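## Bench tips: teaching an arm to pick by hand and by remote

Notes from the Otach workshop bench, revised Aug 19, 2019. They assume a two-finger gripper with a wrist camera.

**Before recording**

- Wipe the fingertips with a damp cloth and let them dry. Dust costs grip.
- Set the wrist camera exposure with the object already in place. Dark objects on a white floor fool the auto setting, so lock it.
- Move the arm through the full path once with recording off. Check that the wrist cable has slack at both ends.

**Guiding by hand**

- Hold the arm above the wrist joint, never by the fingers.
- Go slowly for the last 2 inches. Most bad demonstrations at Grornanen were spoiled in that stretch.
- Pause for three seconds before closing, then close in one motion.

**Guiding by remote**

- Turn the Visham controller's speed scale down to about 54 percent for close work.
- Steer from the wrist view near the object and from the room view everywhere else. Switching halfway through a grasp causes overshoot.
- If the fingers touch the floor, stop and discard the take - trimming it later leaves a jump in the joint data.

**Headphones and other awkward shapes**

Take the headband between the fingers and leave the ear cups alone. Cushions give under pressure and the hold shifts. Note where the cord lies before lifting, and keep it out of the grip.

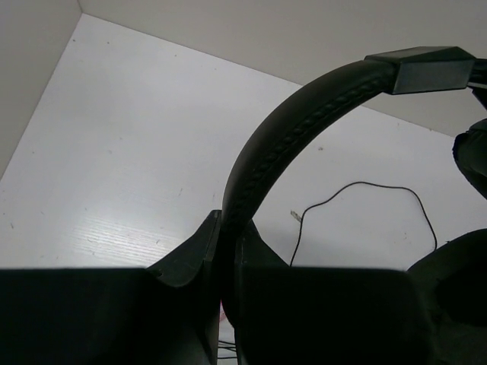
*Wrist view: headband between the fingers, cable on the floor of the box.*

Vary the starting angle between takes. Label each one before starting the next; the Zheng set reached 2,822 takes, and the unlabeled ones had to be thrown out in October.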